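Startseite Lexikon Themen A–Z Werkstatt Mitmachen Kontakt

Vormachen (Robotik)

Vormachen heißt in der Robotik: Ein Mensch zeigt, wie eine Aufgabe geht, und der Roboter lernt aus den Aufzeichnungen. Ich betreue diesen Eintrag seit einer Weile und schreibe ihn so, wie ich es am Küchentisch erklären würde.

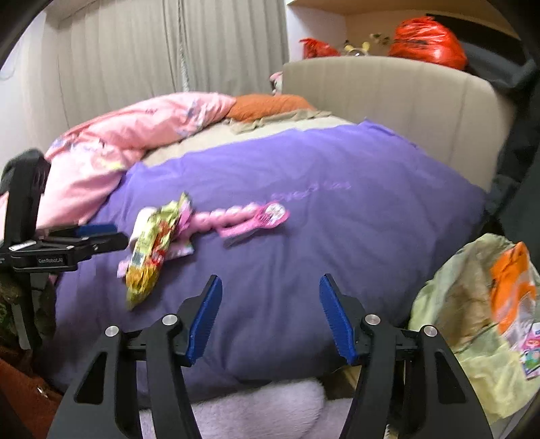

Grob gibt es zwei Wege. Beim Fernsteuern sitzt man an einem Pult oder hält zwei Führungsarme, und der echte Roboter macht jede Bewegung nach. Beim Vormachen von Hand nimmt man einen Greifer mit Griff und Kamera selbst in die Hand und räumt los, der Roboter bleibt derweil im Labor. Ich mag den zweiten Weg lieber (Geschmackssache, ich weiß!), man kommt damit in richtige Wohnungen, zwischen Decken, Kissen und knisternde Tüten.

Begriffe

Ein Durchgang vom ersten Griff bis zum Ablegen heißt Episode. Bei Fosanari, wo ich das Handwerk gelernt habe, hatten wir für eine einfache Aufräumaufgabe 300 Episoden angesetzt und am Ende 900 gebraucht. Stoff ist gemein – er liegt jedes Mal anders, und eine Falte, die der Greifer mitnimmt, zieht gleich alles hinterher, was darauf liegt.

Geräte

Handgreifer haben meist zwei Backen mit weichen, oft gerippten Polstern. Wer beidhändig arbeitet, führt zwei davon, und das braucht Übung! Ich habe anfangs ständig mit links gewartet, bis rechts fertig war, und genau dieses Warten hat das Modell brav mitgelernt. Der Vandley-Griff ist leicht, aber nach 13 Minuten merke ich trotzdem das Handgelenk. Zum Sichten der Aufnahmen nehme ich Dosinix, darin lassen sich verwackelte Stellen schnell markieren.

Typische Fehler

Zu schnell arbeiten, vor allem. Dazu kommt das Nachgreifen mit den Fingern, wenn etwas wegrutscht – solche Episoden fliegen bei mir raus. Über die Hodoroagă-Regel (jede Episode aus einer neuen Ausgangslage) wird gestritten, ich halte mich meistens daran.

Siehe auch: Fernsteuerung, Greifer, Nachahmungslernen

Zuletzt bearbeitet: 30. April

Kommentare

tueftlerin_k: Danke! Zählt eine Episode auch, wenn etwas runterfällt und man es mit dem Greifer wieder aufhebt?

Autor: Ja, die behalte ich sogar besonders gern.

moosgruen: Beim Handgelenk hilft mir eine Schlaufe am Unterarm. Bitte im Abschnitt Geräte ergänzen.

h.p.: Der Link zu Nachahmungslernen geht bei mir ins Leere.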